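4.2 Hand-held collection kit

We reviewed the Grovow kit, a pair of hand-held grippers sold by Edidby for recording manipulation data without a robot arm.

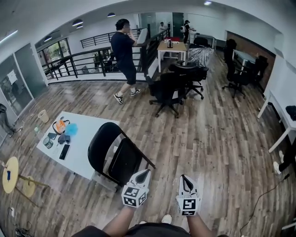
Figure 3. Operator's view of the Grovow grippers, each with its marker cube, at a table of small objects.

Each gripper carries a cube of black-and-white square markers, from which the software recovers hand pose. Two operators recorded 386 episodes over 14 sessions in February. Of these, 94 were rejected by the pose filter – mostly for lost tracking when one cube passed behind the other. Setup on first use took 40 minutes, including calibration. The vendor's export tool wrote all remaining episodes in the format expected by our training code, and we made no changes to it.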